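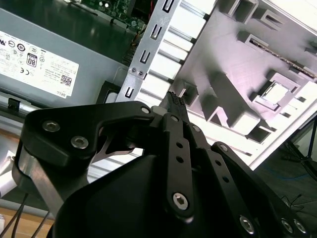 Do I need to take the power supply out before I start on anything else in the case? Only if it sits over the part you're after. On plenty of desktop cases you can get to the memory, the drives and the fan without touching it, so have a good look first and leave it where it is if you can.

Right, these are my notes for the session on taking a desktop computer apart and putting it back together. I've typed them up from what I scribble on the board, so forgive the odd jump. If you missed last time, the Paredes handout covers screws and screwdrivers, and you'll want it next to you.

Before the lid comes off: shut down properly, switch off at the wall, pull the mains lead, then hold the power button in for a few seconds. Touch bare metal on the case. And please (I say this every year!) never open the power supply itself. The label on the outside tells you what you need to know, and what's inside can hurt you long after it's been unplugged.

Now, parts. I like to start with whatever is smallest and lift straight up, because small parts teach you how much force is too much. If it won't come, stop. There's a clip you've missed, or a screw, or you're pulling at a slant. Haruna Ishida had a lovely way of putting this when we shared the Kundgate class – let go completely, look again, then try. I still do it.

The bit people find hardest is the board, mostly as they don't know what they're looking at. So learn the shapes before the names. Long and thin tends to be a slot, boxy and open at the front tends to be a port,
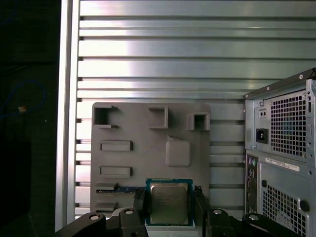
and a squarish raised block could be a socket or a heatsink, depending on what's under it. Once you can sort those by eye, the names come quite quickly – I'd give it a couple of goes. Try sketching a board from memory, badly if need be, and then mark on it which way each part slides or lifts.

Putting back is the same list in reverse, except that you should start every screw by hand and leave them all a bit slack until the last one is in. Then tighten.

For next time: read page 47 of the course book, and bring your sketch. Page 70 has a nice drawing of memory slots if you get stuck.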